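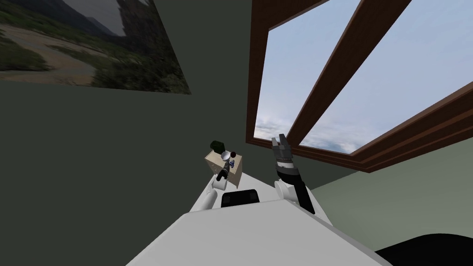
Good practice for carrying tasks: a small gallery

Projects > Robot Steltilano > Working rules > Gallery

By Deepika Lobo, May 2020
14 shares | 4 comments

In January our group agreed on a written set of rules for how a two-armed robot may carry a box with other things on it. The rules are meant for the simulator first. A program must follow them there for 300 runs before we let it move to the real arms at Korkik. Dirk Vandenberghe wrote the first version and Sofia Azevedo made it shorter, for which everybody was thankful.

The pictures on this page are from the carrying task in the simulated room. Both show the robot from above its own body, with the view tilted, so the window and the landscape on the wall stand at an angle. New colleagues find this view difficult in the beginning. We recommend to look first for the two shoulders and then follow each arm to its gripper.

Left arm at the box, with small things on and around it: a dark green block, something silver and rounded, a small dark ball and a small blue and white item. Rule 2 speaks about exactly this kind of load. The box is the task, but the small things belong to the task too, and a run where one of them is lost must be written down as a failed run, also when the box arrives well.

The right gripper is empty and a little open. Rule 4 says that a free arm keeps its distance from the load until the program gives it a job. In an earlier version the rule said only "the free arm should wait", and Sreekumar Suvarna rightly asked where it should wait. Now the place of waiting must be written in the task sheet before the run starts.

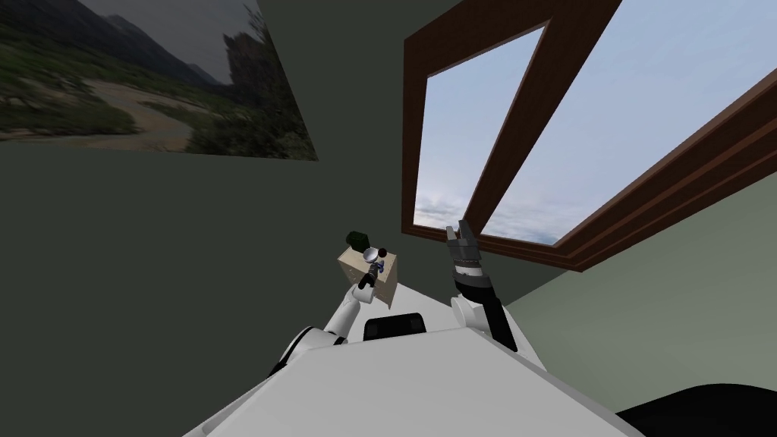
The left gripper holds the tilted box, with the dark green object on top. The right arm points up towards the window with open fingers.

Please notice the tilt of the box. Our rules do not forbid tilting, but the largest allowed angle must be chosen before the run and not after somebody has seen the result. Jagadeesh Pai keeps the table of angles for each type of load, and changes to it go through him.

About saving pictures: keep the pictures of the failed runs together with the good ones, under the same run number. Do not turn the view straight before saving. When we compare two runs we want the same view that the program had, even if it is less comfortable for the eyes.

The full text of the rules is in the Steltilano folder, in the part called "Carrying". The rules for pouring and for opening doors are still with Dirk and will get their own gallery when they are agreed. Corrections to my English are also welcome, please send them to me directly and do not put them in the comments.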